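Rulstead Makers Board > Robots and automation > Good practice

Thread: House rules for handheld gripper sessions, what do you lot actually enforce?

Eskola
March 23, 2024
I've been asked to write up one page of rules for our demo recording sessions and I keep ending up with four pages. We do drawers, books, pens, that sort of thing, with a gripper in each hand. What I've got so far: marker cubes checked before you start, same start pose every time, no talking to the person recording, table reset from the sheet. What would you add, and what would you bin?

Julen_90
Bin the no talking one. We had it for a month and people just mouthed at each other, which was worse. I'd add a rule about finishing the drawer. If you open it, the recording isn't done until the drawer is where the task sheet says it should be. We had 2,342 episodes by January and I had to go through the lot looking for drawers that got opened a bit and then left. Never again!

bulter
Disagree with Julen on talking. A quick "ready?" is fine, but once somebody starts coaching ("left a bit, no, your other left") you get that funny pause in the hands and it's all through the data. Keep the rule, just word it nicely.
My own pet one is cables. Ours says nothing trailing where the operator might step, full stop, and any extension lead goes against the wall or under a cover. I've stopped a session for it and I'd do it again.

Julen_90
You stopped a session for it when the lead was 2 metres away from anybody, mate.

bulter
And?

Reijo Salminen
I'm with bulter on cables, though I'd write it as a distance. "Where the operator might step" gets argued over every single time, whereas a number on the sheet gets measured once and then people leave you alone. The other thing missing from Eskola's list is swapping operators. We cap it at 100 episodes per person per batch, otherwise the whole set ends up moving like one person. Mine was very obviously me – I come at everything from the right.

Eskola
Cap is a good shout, stealing that. What about onlookers? Some of ours like to sit in and watch and I don't really want to ban it.

bulter
Seats back from the table, feet in. They can watch all day as far as I'm concerned.

Julen_90
Hm, I'd want consent written down if they might be recorded, even if it's only their shoes. That one isn't optional for us.

Eskola
Fair, going in. Right, draft two, have a go at it. I've put them in the order you'd do them.

1. Leads and kit on the floor sorted first, before anybody picks up a gripper.

2. Lay the table from the sheet. For the drawer task that's organiser, book, pen and plant, and the card in the drawer. Grippers up in front of you, marker cubes on both.
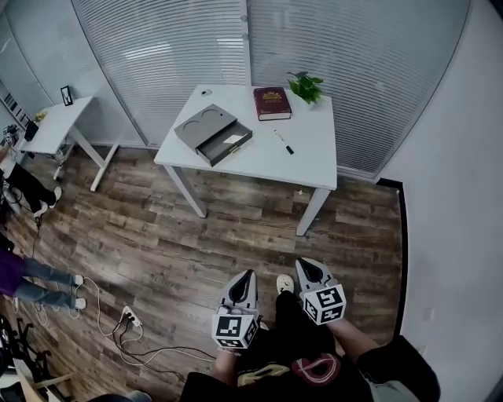
3. Say "ready" once, then no coaching until the episode ends.

4. Leave the drawer how the sheet says. Swap operators at the cap.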